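# Reasonable Wear and Who Gets to Say So

My lease is 38 pages long, and the only words in it that have ever cost me money are "reasonable wear and tear excepted." They sit on page 16, under a heading about surrender of the premises, which makes moving out of a furnished one-bedroom on Ginting Street sound like the end of a siege.

I've rented furnished apartments for most of my adult life, and I read leases the way other people read the ingredients on cereal. The wear and tear clause is nearly always there. It says I have to give the place back as I found it, except for the aging that comes from an ordinary person living an ordinary life. I have no quarrel with that. Carpets flatten. Paint fades. A couch that has been sat on will look sat on.

My quarrel is with how little the lease has to say after that. Mine spends two full paragraphs on where I may and may not lean a bicycle. It defines "balcony." It defines "guest," in terms that would exclude my mother if she stayed through a long weekend. Then it gets to the one question that decides whether I see my deposit again, and it goes vague on me like a teenager asked about the car.

When I left the Grivden, my last building, the management company was Avden, and Avden sent me a deduction for "mattress, soiling/compression." I'll concede the compression. I had lain on it. I asked what compression a mattress was permitted under the lease, and got back a copy of the lease.

What I wanted was the condition report, the list you both sign on the first day. I had signed one. It was done in an app called Filtden, with a row for each item and a menu offering Good, Fair or Poor. The mattress was Good. So were the curtains, the toaster and, I noticed later, a lamp that wasn't there.

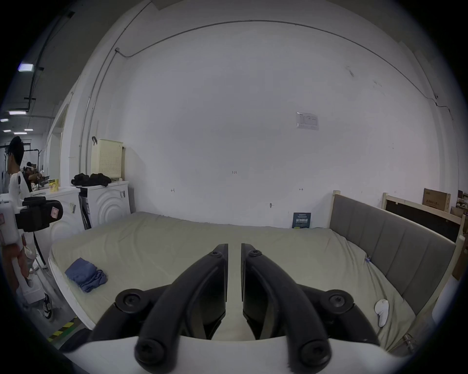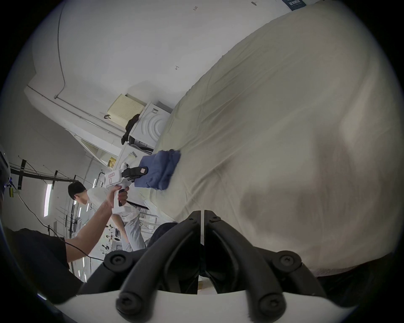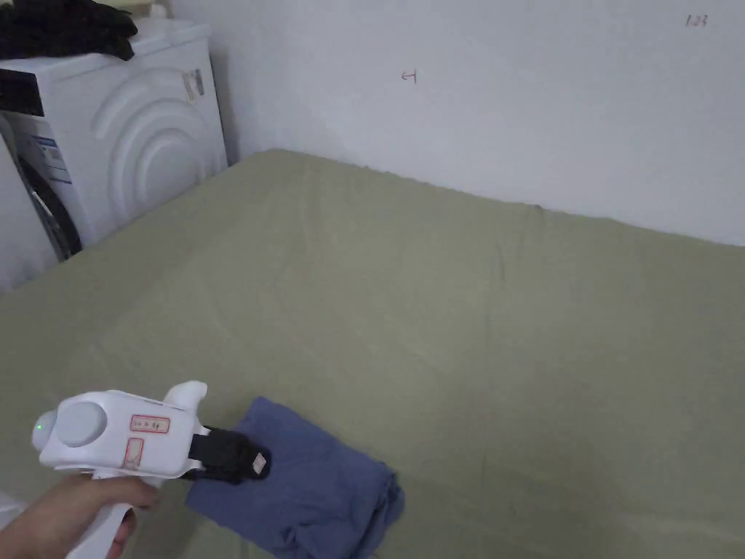
A condition report is only as good as what it bothers to say. Good, Fair and Poor are opinions, and at move-out they turn out to be opinions held by the party with the money. The better reports I've seen are dull and specific. The blue cloth in the last photo would go down in one of them as "cloth, blue, folded, on sage-green fabric," and two people who couldn't stand each other would still have to agree on it. On the Filtden form it would be "linens: Good," and a year later we'd be arguing about what good had meant. Wrinkles deserve their own line, too. The first photo has a bare mattress with soft ones all over the cover, and if I were signing for it I'd want the word "wrinkled" in writing before I lay down.

My friend Pallavi Pal manages rentals, and she takes the other side of this whenever I bring it up, usually before I've finished bringing it up. Her view is that you can't write down everything. Spell out scratches by the inch and tenants will treat the number as an allowance. The word "reasonable" is there so that grown-ups can use their judgment, and if they can't, there's small claims court, where somebody else will use it for them.

She has a point about the inches. I don't want a lease that tells me how many scuffs I get. I also don't think small claims is the comfort she makes it out to be. Most people who lose part of a deposit have just moved. They own one pot and a shower curtain, and they're on hold with the gas company. They will let the mattress go, and everyone who drafts these clauses knows they will let it go.

So here is what I'd ask for. The report should describe things and leave the grading out. It should come with photographs, dated and attached to the lease, with a copy to the tenant on the day. The tenant should get a week to add to it, as you never find the drawer that doesn't close until you own something to put in it. The lease should give an expected life for the big items, so that a landlord can't charge me the price of a new mattress for one that was old when I met it. And if there's no proper report, the deposit goes back. A landlord who couldn't be bothered to record the starting line shouldn't get to measure how far I ran.

Pallavi says this would add 2 pages to every lease. I told her she could have the bicycle paragraphs.

Avden returned part of the mattress money in May, "as a courtesy," with no explanation of how the sum had been reached. I've asked for one. They've sent me the lease again – all of it, including the balcony.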